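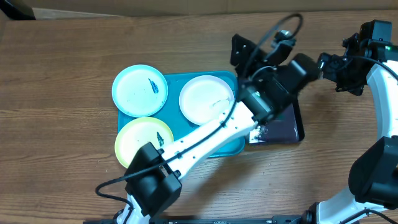
Two arms, one rail, and the plates at the heart of the Hollano project.

I got to Comavdale a little before nine in the morning, and by ten I'd been handed a cup of coffee, a stool and a very firm request not to lean on the table. Fair enough! The lead on the Hollano project (who asked me to leave names out and let the plates have the attention) has been gathering dish-handling examples since December, and moving the table even a tiny bit means setting things up again.

"People come in expecting me to talk about the model," the lead told me, already fiddling with a cable. "I can talk about the model for ten minutes. I can talk about plates all day."

So we talked about plates. The idea behind Hollano is to teach a pair of arms to deal with used dishes, the kind that come back from a meal with sauce on them and water all over the tray. A person steers the arms through the job, the system records what the arms did and what the cameras saw, and each run goes into the pile as one example. The goal for this stage is 2,000 of them. They had 700 when I visited, and I could tell that number was a bit of a sore spot.

"We had 800," the lead said, and laughed. "Then I sat down and watched them all, and I threw a hundred out. I had gotten lazy in the middle. I was picking every plate up from the same side, at the same speed, like I was stamping envelopes. You train on that and you get an arm that knows exactly one trick."

I wanted to know why they bother with the mess. Clean plates would be so much easier, wouldn't they? The lead gave me the look my dentist gives me when I say I floss.

"Clean was the first month. It looked great, and then we put a wet tray down and everything fell apart. The wrist camera gets glare off every drop. The edge of a plate that was obvious when it was dry, now you've got shadow and shine and sauce all fighting over it. So now the mess is the point. I squirt the water on myself."

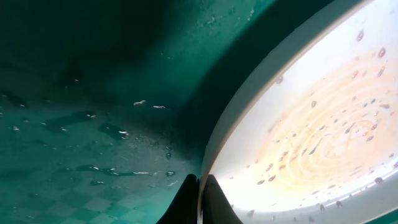 Eighteen ways to put down a plate

There's a chart taped up by the door with 18 starting layouts on it, drawn in marker, and the team rotates through them. Plates on the tray, plates half off the tray, plates overlapping. I asked who came up with them and got a shrug. Most came from watching how people stack things when they're done eating and want to get up and leave.

The half-off ones are the hard ones, I learned. A plate that tips over the edge of a tray has a nice gap under the rim on one side, so you'd think it would be easy to grab, but it also likes to rock the second a finger touches it. "I've gotten pretty good at that one," the lead said. "Which is its own problem, because now I do it too smoothly. We want some fumbling in there. If I miss the rim and come back for it, I keep that run. The arm is going to miss too, and it needs to have seen somebody recover."

I tried it myself (of course I did, I'd been hinting for an hour). It's so much harder than it looks! You think you're right over the rim and you're a thumb's width off, and your other hand forgets it exists.
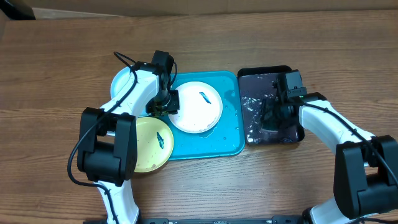

My first run took forever and I was sure it would go straight in the trash. It got kept, though, with a little note next to it that said "guest, slow." I'm weirdly proud of that.

What I hadn't expected was how much of the day goes to watching instead of steering. Every run gets played back, once from the overhead view and once from each wrist, and somebody marks where the grasp starts and where the plate is let go. The lead does this after lunch with headphones on. "The overhead view tells you what the job was," I was told. "The wrist view tells you if the grasp made any sense. I've had runs that looked lovely from above, and then you go to the wrist and I'm pinching nothing."

We got onto sauce next. They use three kinds, thick to thin, and the dark one is the team's least favorite because it hides so much of the plate. There's a plan to send a batch of examples over to the Raltunton site, where a second pair of arms is being set up, and see how well things carry over to a different table with different light.

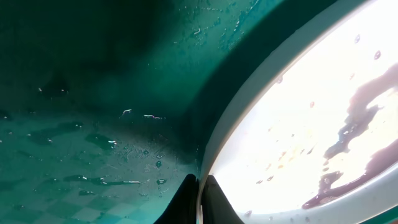 Negash, listening in from the next desk, isn't convinced that more sauce is the answer. You could smear plates until spring, Negash told me, and still get stuck the first time somebody leaves a fork on one. "I'd take fifty runs with forks over five hundred with ketchup."

The lead groaned. This was clearly an old argument. "Forks are next. Let me finish the plates."

They were still going back and forth when I went to find my coat.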